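커크소프 병원, 수술 대기 환자에게 주간 문자 안내 시작

커크소프(Kirkthorpe) 지역 병원이 수술을 기다리는 환자에게 매주 한 번 문자로 대기 상황을 알려 주는 서비스를 시작하였다. 병원은 12/8/21 오전에 이 내용을 발표하였고, 같은 날 오후에 첫 문자가 나갔다. 첫 번째 발송 대상은 438명이다.

지금까지 커크소프의 환자들은 자기 순서를 알고 싶으면 전화를 걸어야 하였다. 예약 창구의 전화는 오전 시간에만 받았고, 통화가 연결될 때까지 오래 기다리는 일이 많았다. 일부 환자는 버스를 타고 직접 병원에 와서 창구에 물어보기도 하였다. 병원 게시판에도 이 문제에 대한 불만이 여러 번 올라왔다.

예약 업무를 맡고 있는 서니즈아나 도브레(Sânziana Dobre) 팀장은 이 서비스가 수술을 더 빨리 받게 해 주는 것은 아니라고 먼저 말하였다. "대기 기간이 짧아지는 것으로 오해하시면 안 됩니다. 우리가 바꾼 것은 안내 방법입니다. 그렇지만 환자가 자기 상황을 모르고 기다리는 것과 알고 기다리는 것은 많이 다르다고 생각합니다."

문자에는 환자가 속한 진료과, 대기 명단에 올라간 달, 그리고 예상되는 수술 시기가 적힌다. 예상 시기는 정확한 날짜가 아니고 '이달 안', '다음 달', '두 달 이후'의 세 단계로 표시된다. 도브레 팀장은 처음에는 명단의 순번을 그대로 보내는 방법도 생각하였다고 설명하였다. 그러나 응급 환자가 들어오면 순번이 뒤로 밀릴 수 있고, 숫자가 갑자기 커지면 환자가 놀랄 것 같아서 그 방법은 쓰지 않기로 하였다.

병명이나 수술 이름은 문자에 들어가지 않는다. 가족이 같은 전화기를 쓰는 경우가 있기 때문이다. 자세한 내용을 알고 싶은 환자는 문자에 적힌 번호로 전화를 하면 되고, 이 번호는 기존의 예약 창구와 다른 번호이다. 전화를 받는 직원은 2명이며, 오후에도 근무한다. 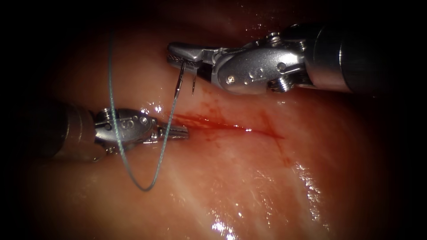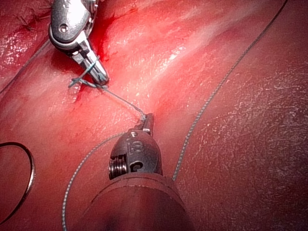
로봇 수술 기구로 조직을 다루는 모습. 두 번째 사진에서는 실로 매듭을 짓고 있다.

서비스를 준비하는 데에는 예상보다 시간이 걸렸다. 가장 어려운 일은 프로그램이 아니라 전화번호를 확인하는 일이었다고 한다. 대기 명단에 있는 환자 중 290명의 연락처가 오래되었거나 비어 있었다. 직원들은 우편으로 확인서를 보냈고, 답이 없는 경우에는 담당 의원에 다시 문의하였다. 아직 번호를 확인하지 못한 환자에게는 당분간 편지로 같은 내용을 보낸다.

문자 발송 시스템은 지역 업체인 코우베크(Koubek)가 만들었다. 이 업체는 전에 에크우드(Ekwood) 도서관의 반납일 안내 시스템을 만든 적이 있으며, 이번에도 비슷한 구조를 사용하였다. 다만 환자 정보는 업체의 서버에 저장하지 않고 병원 안의 서버에만 둔다. 발송이 끝난 문자의 기록도 병원이 관리한다.

환자들의 반응은 아직 조심스럽다. 트루코프(Trukov) 거리에 살고 있으며 무릎 수술을 기다리는 한 환자는 첫 문자에서 '두 달 이후'라는 말을 보고 조금 실망하였다고 하였다. 그래도 이 환자는 "적어도 연말에 딸의 집에 가도 되는지 알게 되었습니다. 전에는 전화가 올까 봐 여행 약속을 하지 못했습니다"라고 말하였다.

다른 환자는 글자가 너무 많다는 의견을 냈다. 눈 수술을 기다리는 사람에게 긴 문자는 읽기가 힘들다는 것이다. 도브레 팀장은 이 의견을 이미 받았고, 안과 환자에게는 짧은 문자를 보내거나 음성 전화로 안내하는 방법을 검토하고 있다고 답하였다. 음성 안내를 언제부터 할 수 있는지는 정해지지 않았다.

문자를 받고 싶지 않은 환자는 답장으로 '중지'라고 보내면 된다. 중지를 하여도 대기 순서에는 영향이 없다. 병원은 이 부분을 특히 강조하였다. 수술 날짜가 정해지면 문자 수신 여부와 관계없이 직원이 직접 전화를 하고, 입원 안내문은 전과 같이 우편으로 간다.

병원은 또 비슷한 모양의 가짜 문자를 주의해 달라고 부탁하였다. 병원의 안내 문자에는 인터넷 주소가 들어가지 않으며, 돈을 내라고 하거나 은행 정보를 묻는 일도 없다. 의심이 되는 문자를 받으면 누르지 말고 예약 창구에 알려 주면 된다.

이번 서비스는 우선 정형외과, 외과, 비뇨의학과, 안과의 환자가 대상이다. 다른 과는 연락처 확인이 끝나는 순서대로 들어오게 된다. 병원은 모든 과가 참여하면 받는 사람이 1000명이 될 것으로 보고 있다. 소아 환자의 경우에는 보호자의 동의를 새로 받아야 하므로 조금 더 늦어질 수 있다.

비용에 대해서도 질문이 있었다. 환자가 문자를 받는 데에는 돈이 들지 않는다. 답장을 보내는 경우에는 가입한 통신사의 요금이 나올 수 있다. 병원이 업체에 내는 금액은 공개하지 않았으나, 기존의 안내 예산 안에서 해결하였다고 밝혔다.

한편 에크우드에 있는 분원의 환자는 아직 이 서비스를 받을 수 없다. 분원은 명단을 따로 관리하고 있고, 두 명단을 합치는 작업이 남아 있다. 분원 환자는 지금과 같이 분원 창구에 전화하여 문의하여야 한다.

연락처가 바뀐 환자는 본관 1층 예약 창구에서 신청서를 쓰거나, 다음 진료 때 간호사에게 말하면 된다. 신청서에는 환자 이름과 생년월일, 새 전화번호를 적는다. 대리인이 올 때에는 환자의 신분증 사본이 필요하다. 12월 마지막 주에는 창구가 오전에만 열린다.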